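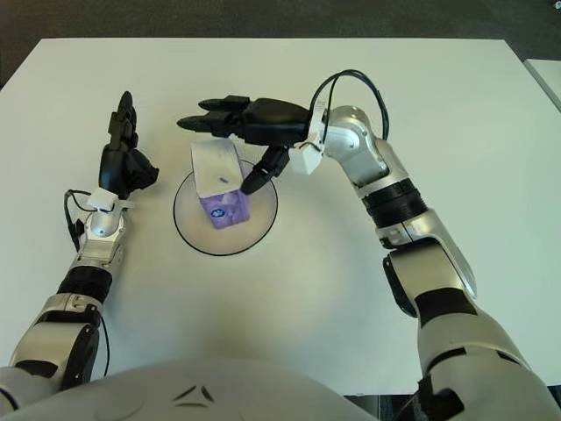 Drerside 119 Folding Table, White

The Drerside 119 is a rectangular folding table for craft rooms, classrooms and small offices. It has a flat white top with a matte finish and a steel frame that folds under for storage.

Specifications
Length: 119 cm
Width: 67 cm
Top: white, matte
Legs: powder-coated steel, gray
Height settings: 3
Warranty: 5 years on frame and hinges

To change the height, lay the table on its side, press the button on each leg and slide it to the next hole. Set all four legs to the same hole before standing the table up.

Two tables can be joined along the short side with the Zumari clip set, sold separately. The clips do not fit the older 110 model.

Care
Wipe with a damp cloth and mild soap. Do not use scouring pads or acetone. Marker ink comes off with rubbing alcohol if treated the same day. Use a mat under hot pans and glue guns.

Shipping
Ships flat in one carton, legs attached. No tools needed. Orders placed before noon leave the warehouse the same day. The gray top is out of stock until November.

Spare parts
Foot caps, pack of 4
Hinge lock, left or right
Carry strap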